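Subject: Re: [hand-tools] Finger pads for soft tubing, first comparison
Date: July 3, 2025

Hello all,

thank you for the questions to my June message. I quote the part I want to answer, then I write what we have done since.

> We are trying to choose between two hand-held grippers for the tubing
> tasks, the Trunurum and the Mösli. Both do well with boxes and cups. With
> thin rubber tube both are unpleasant. Has anybody compared finger pads
> on this kind of material? Our budget for fingers is small, so I would
> prefer to change the pads and keep the rest.

Two people answered that the pads are not the main point and that I should first look at the closing force. I did this, and I think they were half right. With the Trunurum at the factory spring, a thin tube is pressed flat and then it jumps out sideways when you lift. With the softer spring it stays, but only if the tips meet exactly. Our pair did not meet exactly. One tip was 0.4 mm higher than the other, and on a cup you will never notice this.

So I corrected the tips with a shim and started again. The plan was 30 picks for each combination of gripper, spring and pad, always from the bare table, always the same tube laid in a loop. I let the operator choose the point where to grip, because I wanted to see what a person does by himself. Nearly always people go for the outside of the curve, also when the straight part is easier.
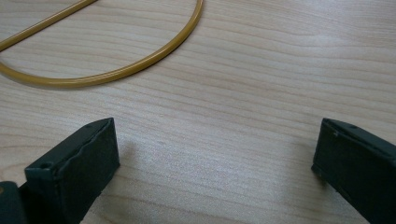 The Mösli has the wider opening, and for tubing this is a disadvantage. The way to close is long, and during this way the hand moves a little. You arrive beside the tube and must open again. After an hour my wrist was tired, and the later picks were worse than the first ones – I have marked them in the sheet and did not take them out. If somebody thinks they should be removed, please say so.

About the pads. The smooth ones are poor with both grippers. The ribbed ones hold well when the ribs stand across the tube and badly when they run along it, so the result depends on how you turn your hand. The thin wrapped covering is the best for grip, but it creases at the end of the finger and then the tip is no longer flat. I have changed it twice already. A harder glue is perhaps the answer, I did not try it.

In total we have 1398 recorded picks in the sheet. The target was 2000, but the Flenberg controller lost its time setting on two mornings and I do not trust those recordings. For those who use the same controller: check the clock after each cold start, the log gives no warning.

To the question about camera position: we mount it behind the fingers and look along them. Both tips must be in view when the gripper is fully open, otherwise you cannot judge the distance to the tube later. With the Mösli I had to move the mount back by 15 mm to get this. The view is then less close, and a clear or amber tube on a light table becomes difficult for our edge detection. I would be happy to hear what others do about lighting.

For the moment we continue with the Trunurum, soft spring and ribbed pads. Trirport has offered us a set of narrower fingers to try, and I will report when they are mounted. The sheet is in the usual folder of the list.

With kind regards,
the tubing bench

3 comments | 11 shares

Comments

benchfour
We had the same jumping out with silicone tube. We made a shallow groove along the pad and it was much better, but then flat things became a problem. You may need two sets.

k_actuator
Please keep the tired picks in. If people are going to use the tool for a whole afternoon, I want to know what happens after the first hour.

lowtorque
Which firmware is on the Flenberg? Ours lost the clock too, until we replaced the small battery on the board.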